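Comunicação da Administração do Porto aos Moradores do Cais Norte

Conto

A Administração do Porto de Herkudport informa que o farol de Belloneck deixará de ser aceso a partir do primeiro dia de outubro. Os moradores que desejem apresentar objeções deverão fazê-lo por escrito, em duas vias, junto do Gabinete de Reclamações, sala 29, durante o horário de expediente.

Assim começava o aviso afixado na porta da alfândega. Foi lido por quase toda a gente e discutido por muita, mas só uma objeção deu entrada no Gabinete. Trazia a assinatura de Mechthild Mayrhofer, residente na Travessa Riquelme, e recebeu o número 449.
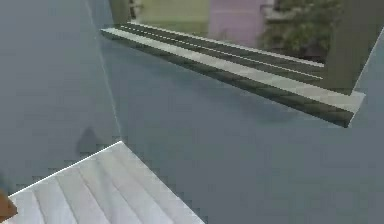
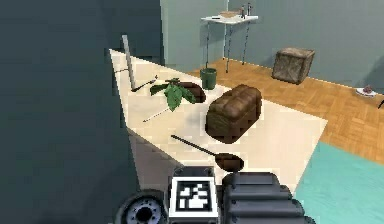 Imagens geradas por computador: superfície cinzenta com objeto branco canelado; tampo creme com ramo de folhas verdes.

A requerente declarava não possuir embarcação, não exercer atividade marítima e não ter parentes no mar. Declarava ainda que, havia 43 anos, a luz de Belloneck entrava no seu quarto e percorria a parede da janela até ao armário, e que por ela regulava o sono. Pedia que o farol fosse mantido ou, em alternativa, que lhe fosse indicado por que outro meio deveria adormecer.

O processo foi distribuído a Niilo Ahonen, técnico de segunda classe, que o leu de pé, junto ao balcão, e depois outra vez sentado. O regulamento previa objeções de armadores, de pilotos e de seguradoras. Previa mesmo, num aditamento antigo, as objeções de ordens religiosas com vista para o canal. Quanto ao sono dos particulares, era omisso.

Em casos omissos, o técnico devia deslocar-se ao local. Ahonen requisitou a lanterna de serviço, assinou o livro de saídas e apresentou-se na Travessa Riquelme pouco depois das dez da noite. A senhora Mayrhofer recebeu-o de casaco vestido, indicou-lhe uma cadeira encostada ao armário e apagou o candeeiro.

- Pode tomar as suas notas - disse ela. - Eu não falo durante.

A luz entrou, atravessou a parede e saiu. Ahonen registou a hora. A luz voltou. Ao fim de algum tempo, deixou de registar e pousou o lápis no joelho. Ouvia-se, do lado do cais, o vapor Prokomska a descarregar, e alguém que chamava por alguém em voz baixa. A requerente dormia sentada, com as mãos no regaço, de acordo com o alegado no ponto terceiro da petição.

O relatório deu entrada na manhã seguinte. Constava de uma página e confirmava a existência da luz, o seu percurso e o seu efeito. No campo reservado a observações, o técnico escrevera que o efeito se verificara em duas pessoas, e que a lanterna de serviço fora devolvida com atraso por esse motivo.

A Administração apreciou o relatório em sessão ordinária e deliberou adiar o encerramento até à obtenção de parecer complementar. O parecer foi pedido ao Gabinete de Reclamações, que o distribuiu a Niilo Ahonen.

Nessa noite, Ahonen assinou o livro de saídas e, na coluna do regresso, deixou a linha em branco.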